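# How to apply for a small community grant (and stay sane while you do it)

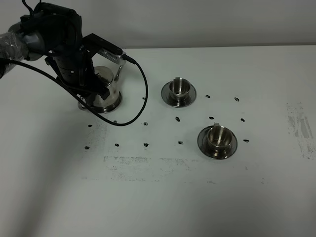 *A stainless steel milk pitcher on a white tabletop, held in a black gripper.*

Last updated April 21, 2020

I've filled in more grant forms than I care to remember, mostly for our little lunch club in Grellenlow, and people keep stopping me to ask how it's done. So I've finally typed it up. I'm using the Clelter Fund as my guide because it's the one I know best, but most local funds ask for much the same stuff in a slightly different order.

## Before you open the form

Read the guidance notes all the way through, with a pen. I know, I know. The first time I applied I skipped them and spent a whole evening writing lovely paragraphs about paying our cook, only to find that the fund didn't cover wages at all!

You're looking for who can apply, what they won't pay for, and when the money has to be spent by. Clelter wants everything spent before the end of August, and they do mean spent, with receipts, so a project that kicks off in the autumn is no good to them.

Then dig out your paperwork:

- your constitution or set of rules, signed and dated
- a recent bank statement in the group's name
- your safeguarding policy, if you work with children or vulnerable adults
- 2 quotes for anything big

Bank accounts trip up more groups than anything else. It needs to be in the name of the group, spelled the same way as on your rules. Ours had "Luncheon" on one and "Lunch" on the other and it took weeks of letters to sort out.

## Writing the "need" bit

This is the box everybody dreads. Mine used to be full of words like "holistic" (sorry). These days I write it as if I'm telling my neighbour over the fence. Who comes along? What's missing for them at the moment? What would the money change?

Ask your members and put their own words in, with permission. For our last bid we handed round a one-page survey and got 16 back, and I quoted from three of them. One lady had written that Mansour Hall was the only warm room she sat in with other people all week. I couldn't have written anything better myself, so in it went.

## Doing the budget

Make a simple table with the item, the cost and where you got the price. Ours came to £3,927, and I left it at that. Please don't round up to a nice fat number! A budget that ends in noughts looks like a guess, and the person reading it has seen plenty of guesses.

Things I have forgotten at one time or another:

- delivery charges
- insurance
- hall hire during setting up
- VAT (more than once)

If you're putting in some of your own money, or a local firm is giving you something for free, show that as well. Sidasard let us have our printing for nothing last year and I put it down as help in kind, with a short letter from them attached.

## Checking and sending

Copy your answers into a separate document as you go. The Clelter form logs you out if you wander off to make tea, and it doesn't save a thing. Once it's all written, get someone who knows nothing about the project to read it. If they ask you what something means, change it.

Send it a few days early if you can. Then download the copy and keep it somewhere you'll find it again, as you'll want it for the monitoring report.

## If they say no

It's miserable, but do write back and ask for feedback. We were turned down for our first bid and the reply was only a couple of lines long, but it told us our outcomes were too vague. We fixed that section, left the rest pretty much alone and went in again at the next round.

## If they say yes

Hooray! Read the offer letter before you buy anything, sign it, send it back, and start an envelope for receipts that same day. If a price goes up or you want to swap one item for another, email and ask first. I've always found them very reasonable about it, but they do like to be asked.

I'll do a separate page on monitoring reports when I've finished ours.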